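Chapter 4
Folding on a Soft Surface

1,532 views 32 comments Share

Before you start: you should have done Chapter 3 (sorting, airing, what goes on a hanger and what doesn't). If you skipped it, go back and at least read the part on collars. We use those words here and won't stop to define them again.

What this chapter covers
Shirts, mostly. Folding them on a bed, when there's no table. Reading the sheet. Squaring a hem. Sleeves. Stacking comes at the end, packing waits for Chapter 5.

4.1 Why a bed

Most people fold on the bed. Most housekeeping books teach it on a table. So there's a gap, and students who do fine in the workroom at Idano get out to a real bedroom and the folds go soft. Crooked sleeves, a hem that wanders. The mattress gives under your hand and the cloth goes with it.

A table is better, fine. But the bed is big, it's the right sort of height for some people, and it's next to the closet. Lavanya Thampi, who wrote the first version of this chapter for the Chowdary course, folded everything on beds and her stacks were straighter than mine. It can be done. It takes a bit of prep.

Prep, short version:
Clear the bed. Pillows off, blanket off, down to the fitted sheet.
Pull the sheet tight at the corners. Small wrinkles are OK, ridges are not.
Work from the foot or one side and stay there. Walking round the bed is how people lose there place.
One garment at a time on the sheet. The rest wait in the basket or on a chair.

4.2 Bunched and spread

Two words you'll see all through the chapter. Bunched means the garment is as it landed: folds on top of folds, sleeves wherever. Spread means it's been opened out so you can find the edges. You can't fold from bunched. People try. They grab the collar, flip it, press down and hope, and what you get is a lump with a flat top.

One blue garment, one bed: 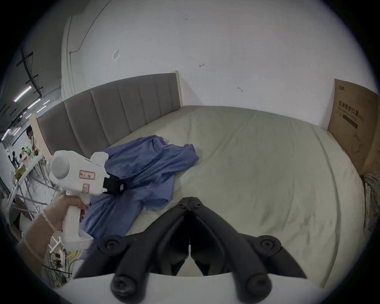
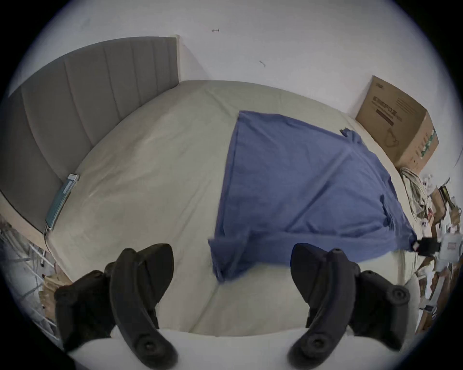 Spreading is its own step and it gets its own time. Thursday groups always rush it. Find the hem first, not the collar. The hem is the longest straight line on a shirt and once it's straight the rest has something to line up with. Hold it at both ends, lift an inch or two, pull gently, lay it down. Then the side seams. Then collar. Sleeves last, because they move every time you touch anything else.

If the sheet comes along with the shirt you're pressing too hard. Lift, don't drag. A crease in the sheet under the shirt will print into a soft cotton if you lean on it, so run a flat hand under there and chase it out to the edge of the matress.

4.3 Which way round

Sideways or collar away from you? Chandrasekhar Arumugam teaches collar away, always. I lay mine sideways on a wide bed, hem to the left, less reaching. Both are in the exercises. Try each of them for a full basket before you pick, one shirt tells you nothing. Left-handers may want the hem on the right.

Whichever you choose, keep to it for the whole basket. Mixed directions give you collars at both ends of the stack and you'll be turning half of them over again at the drawer.

Words to know
Bunched, spread, hem line, side seam, print (a crease picked up from whats underneath), lift and lay.

Warm-up
1. Drop a shirt on a made bed. Spread it hem first. Stop, look at the sleeves, don't fold yet.
2. Do it again collar first. Write down which edge ended up crooked.
3. Same shirt, sheet left loose at one corner. Note what changes.

Keep your notes, section 4.4 starts from them.

316 shares 911 likes Save for later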